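Pruleo Gel Stamping Kit: User Guide
Section 4. Preparing the nails and stamping a design

Read this section all the way through before you open any polish. Stamping polish dries quickly, and you will not have time to stop between steps 6 and 9.

What you need
Base coat and top coat
One background color, fully dry
Stamping polish
Stamper, scraper and one Leemans plate
Lint-free wipes
Polish remover
Tape or liquid latex for the skin around the nail

Caution: Polish remover is flammable. Keep it away from candles, heaters and curing lamps that are switched on. Work with a window open.

Before you start
1. Peel the blue film off both sides of the plate. A plate with the film still on will not pick up polish.
2. Wipe the plate with remover and let it air dry.
3. Clean the stamper head with tape only. Remover turns the clear silicone cloudy and the damage is permanent.
4. Apply base coat and two thin coats of background color. Wait 16 minutes. If a fingertip leaves a mark, wait longer.
5. Cover the skin around each nail with tape or latex.

Set your bottles upright on a flat surface, with the caps closed until you need them.

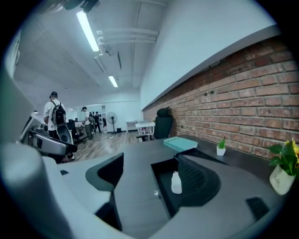

Fig. 4-1. Small white bottle standing upright on a desk.

Stamping the design
6. Brush a thin line of stamping polish across the top of the design. One stroke is enough for most of the designs on the Estham plate. The full-nail designs on the Trimulholm plate need two.
7. Hold the scraper at 45 degrees and pull it across the plate once, with light pressure. Scraping a second time lifts polish out of the fine lines.
8. Roll the stamper over the design from one side to the other. Do not press straight down.
9. Line up the stamper with the nail and roll it on in the same direction. Lift it off without sliding.
10. Wipe the plate and tape the stamper clean before the next nail.

Note: If you have sore or stiff fingers, rest the stamper on the table with the head facing up and roll the nail across it. This takes less grip than holding the stamper in the air.

Finishing
11. Let the design dry for 4 minutes.
12. Float the top coat over the nail with a full brush. A dry brush will drag the pattern.
13. Remove the tape or latex and clean the edges with a small brush dipped in remover.

If the design does not transfer
Only part of the design picks up: the polish dried on the plate. Clean the plate and work faster from step 6 to step 8.
Nothing picks up: the stamper head is too glossy. Buff it lightly with an 800 grit file, then tape it clean. Do not buff a clear head.
The design smears under top coat: wait longer at step 11, or use a water-based top coat for the first layer.

Plate numbers and replacement stamper heads are listed in Section 7. The standard head is part 138.

Revised June 11, 2018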